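Search this guide Go
Cultix Bench Cell – Set-up Guide, Rilside site
Section 4: Laying out the bench and starting a sort run 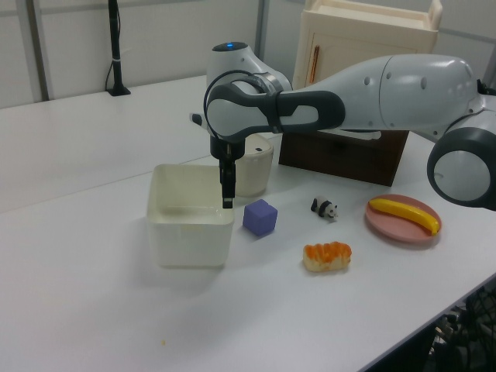 Fig. 4.1 Arm over the white bin, gripper pointing down. Blue light at the wrist.

Updated December by the Rilside floor support desk
3 comments 11 shares

Read Section 3 first if you haven't done the power-up. This section is for whoever has the bench on shift, mostly people who used to hand sort returns. The arm does the pick and the drop. You do the layout, the odd ones, and the call on whether to stop.

4.1 Before you touch the tablet

1. Clear the tabletop down to what's on the layout card. Coffee cups off. Lanyards tucked in.
2. Wipe the top. Crumbs and specks can throw the Jedano item finder.
3. Check the seam where the two table surfaces meet. If you can feel a step with your fingernail, level it before you go on.
4. Look at the floor cables beyond the table. Push them back with your foot if they've crept out, don't pull.

CAUTION: Stay on your side of the tape whenever the arm has power, even if it's sitting still. It may be waiting on a job.

4.2 Setting out the items

1. Put the bin down first, open side up. Everything else gets placed off the bin.
2. Set items out one by one with a hand's width between them. Toys, play food, foam blocks, whatever is on the sheet.
3. Lying down is fine. Figurines fall over, leave them unless the sheet says upright.
4. Plates stay flat. An item on a plate counts as two picks, item first then plate.
5. Nothing leaning on the bin. The gripper comes down close to the rim and needs the room.

Note – tall containers behind the bin are allowed but slow the run, as the arm takes the long way round. Move them if you're chasing time.

4.3 Starting

1. Log in to Qudah with your own number. Not the last person's. The run log goes against your name and so does the break timer.
2. Choose LAYOUT CHECK. Wait for the list to fill.
3. Compare the list to the table. Wrong name for an item? Fix it on screen, don't shuffle the table.
4. Step back behind the tape.
5. Press START and keep a hand near the stop button for the first three picks.

CAUTION: Do not reach in to straighten something mid run. Press PAUSE, wait for the tone, then reach. The old habit from hand sorting is to just grab it and that's how we got our one pinched finger.

4.4 When it misses

– Dropped on table: let it retry once. After that, pause and reset the item yourself.
– Dropped on floor: pause, pick it up, log it as FLOOR. It goes to the hand bench for a check, not back in the run.
– Gripper closes on nothing twice: code 71. Usually the item has rolled. Put it back on its spot.
– Arm stops over the bin and wont move: code 124. Call the support desk, don't cycle the power.

4.5 What's changed for bench staff

Asked a lot so it's going in here. Hand sorting ran at 1,760 items a shift across the old line. With the cell going the target is 2,000, and that target belongs to the cell. It isn't a personal rate and team leads shouldn't be reading it out as one.

Bench duty is two hours max, then you swap to the hand bench or packing. People found the watching more tiring than the sorting, sore necks mostly, so the stool stays and the screen arm can be lowered. Ask for it.

Your classification doesn't drop when you're on the cell. Training time is paid, including the half hour before a 6 am start. If you'd rather not do bench duty talk to your lead before the roster goes up, there is still a full hand line for soft goods and that's staying.

You can stop a run for any reason. Fill in the box on the tablet afterwards, a couple of words will do. Stops are looked at for faults only and they dont go on your file.

4.6 End of run

1. Wait for RUN COMPLETE, then press PARK.
2. Arm goes to its rest position. Wait for the tone again.
3. Take the bin off and count it against the screen. Write both numbers on the sheet if they differ.
4. Put items back in the tub for the next shift, layout card on top.
5. Log out of Qudah.

Next: Section 5, Changing gripper fingers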